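Polymer Processing and Everyday Goods
Unit 11: Sorting Mixed Objects by Material
Instructor: Weidong Xiao

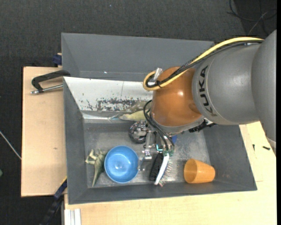

Figure 11.1. Assorted household objects and toys in a rectangular gray bin.

11.1 Scope

Household goods are usually discarded by type of use. Recovery depends on material, so the first step in any recovery process is to regroup the goods. This unit covers hand identification, density separation, and the recording of results. Chemical recycling is treated in Unit 12.

11.2 Identification by hand

Check for a resin code first. Codes 1 through 6 name a single resin family; code 7 covers everything else and should be treated as unidentified. Many toys carry no code at all. For uncoded parts, record the following before cutting a sample:

Stiffness when bent by hand
Surface (waxy, glassy, rubbery)
Sound when dropped on a hard bench
Color of the stress mark at a fold, if any

Polyethylene feels waxy and dents under a fingernail. General-purpose polystyrene is stiff and gives a sharp, almost metallic sound. Flexible PVC is often confused with thermoplastic elastomer; do not separate the two by touch.

11.3 Density separation

Polyethylene and polypropylene are less dense than water and float. Polystyrene, ABS, PET, and PVC sink. Fillers change this: a polypropylene part with a high talc content will sink, and foamed polystyrene floats. Trapped air is the most common source of error. Cut samples small, wet them with a drop of detergent, and stir before reading.

To divide the sinking fraction, use salt water. Dissolve 320 g of table salt in 1,000 g of water and let the solution clear. Polystyrene and most unfilled ABS float in it. PET and PVC sink.

11.4 Mixed assemblies

An object with metal fasteners, a battery, or an overmolded grip counts as an assembly. Remove the battery first and store it separately. Record each part on its own line under the parent number (11-A, 11-B). If two parts cannot be separated with hand tools, enter the whole object as "bonded" and leave the density column blank.

11.5 Work to hand in

Complete the Stiltness sheet for one set of samples. Show the float or sink result for both liquids, and state the resin family with a confidence of high, medium, or low. Repeat 2 samples of your choice and report any disagreement.

Reading: course packet, Cumen section, through the table of densities.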